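Insulation Testing on Small Motors: What the Readings Mean

Maintenance
October 7, 2022

A winding that shows normal resistance on an ordinary meter can still be close to failure. The meter applies a volt or two, and at that level a thin spot in the varnish behaves like sound insulation. An insulation tester applies a much higher DC voltage and measures the small current that leaks through. The result is given in megohms, and most of the work lies in reading it correctly.

The maintenance shop at Talano keeps records on 200 motors, nearly all of them three-phase units driving conveyors, pumps and fans. Each is tested on a fixed schedule, and the results go on a card that stays with the motor for life. The cards are paper. A spreadsheet holds the same numbers, but the technicians write on the card first.

Preparing the motor

The motor is locked out and proved dead at the terminals. Any drive, soft starter or surge protector is disconnected, as the test voltage will damage the electronics. On motors fed through a long cable, the cable is disconnected at the motor end and tested separately. A low reading taken from the starter panel does not say which of the two is at fault.

The windings are then discharged to the frame. A ground connection needs bare metal. Paint under the clip adds resistance of its own and can make a poor motor look good. Talano uses a frame bolt, cleaned with a wire brush, and checks it against a second point on the housing with the low-ohms range before the high voltage is switched on.

Taking the reading

The test runs for one full minute. Readings taken at ten or 15 seconds are lower and cannot be compared with one-minute readings. Insulation draws a charging current at first, and it also absorbs current for some time afterward. Only when both have fallen away does the meter show leakage alone.

Temperature has to be written down with every value. Insulation resistance drops by half for each rise of 10 degrees Celsius, as a working rule. A motor that reads 80 megohms at 30 degrees would be expected to read 40 at 40 degrees with nothing wrong. Shops that skip the correction tend to find a crop of bad motors each summer and a crop of good ones in December.

Humidity is harder to correct for. If the winding is below the dew point, surface moisture will pull the reading down sharply. The usual answer is to warm the motor and test again.

Choosing an instrument

The shop tried two handheld testers over one season, a Judon and a Stestby. On a 200 megohm reference resistor the two agreed closely. The differences were in handling. The Judon discharges the winding by itself when the button is released and shows the voltage falling. The Stestby does this too, but its display goes blank while it does so, and the technician has to wait without knowing the state of the terminals. The leads on the Stestby are longer and more flexible in the cold.

Calibration is done once a year by Annamalai, an outside lab. Between visits the testers are checked against the reference resistor at the start of each week.

Reading the trend

A single value says little unless it is very low. A motor that has held steady for six years and then loses half its resistance between two tests deserves attention, even if the number is still well above the minimum. 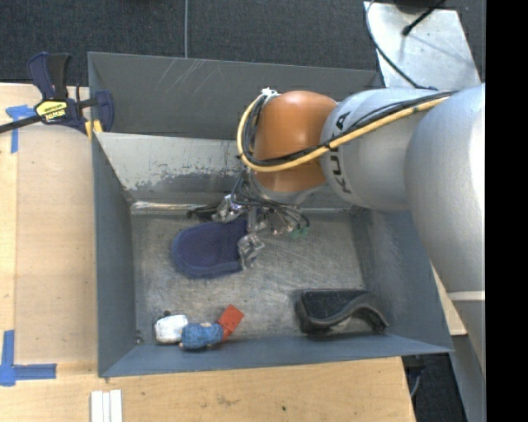 The same applies in the other direction. A sudden rise usually points to a bad connection at the clip or an open lead, and the test should be repeated before the value goes on the card.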